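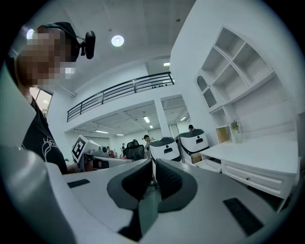 *Black cap and headset.*

# Call for participants: noise and speech at work, Trullerbridge

Cluvine is recruiting 36 adults who work in or near Trullerbridge for a study of everyday noise exposure and speech understanding. Applications close on 28th February.

## Background

Most workplace noise surveys use a fixed meter placed in one part of a building. Workers move between areas, and their exposure over a shift can differ from the fixed reading. This study compares shoulder-worn dosimeter records with the results of short listening tests taken before and after a shift. It does not assess employers, and no results will be passed to them.

## Who can apply

Applicants must:

- be between 18 and 60 years old
- work at least 24 hours a week, on any shift pattern
- speak English well enough to repeat short sentences
- have no hearing aid or cochlear implant
- have written permission from a supervisor to wear a dosimeter on site

We need a mix of quiet and loud workplaces. Kitchens, print shops, call centers, sawmills, schools and offices are all suitable. Applicants with mild tinnitus may apply and should say so on the form. Anyone treated for an ear infection in the last three months should wait for the November round.

## What is involved

1. **Screening visit, one hour.** Otoscopy, pure-tone audiometry from 250 Hz to 8 kHz, and a questionnaire on work history and noisy hobbies.
2. **Three monitored shifts within two weeks.** The dosimeter clips to the shoulder and logs A-weighted sound level once per second. It stores levels only and does not record speech.
3. **Listening tests.** Each takes 20 minutes and is done at our Culten Street rooms on the day of each monitored shift, once before and once after. Sentences are played over loudspeakers against a babble background, and the participant repeats what was heard.
4. **Closing visit, 30 minutes.** Repeat audiometry and return of equipment.

Earplugs or earmuffs normally used at work must still be used. Please note the times on the log card – a missing entry means the shift has to be repeated.

## Payment

Participants who complete all four stages receive 2,000 credits on a Cluvine prepaid card, where one credit equals ten cents. Those who finish the screening visit and at least two monitored shifts receive 1,000 credits. Parking is free behind the building. Bus fares are refunded on production of a ticket.

## Data

Records are stored under a participant number and kept for five years. Participants may withdraw at any time up to the closing visit and ask for their records to be deleted. Each person receives a copy of their own audiogram. It is not a medical diagnosis.

## How to apply

Request form 919 from the study desk at Culten Street, or ask for it by mail. List your usual shift times and two dates for the screening visit. Questions on eligibility go to Gladys Chege, study coordinator. Questions on equipment or site permission go to Kibet Mussa.

Late forms will be held for November.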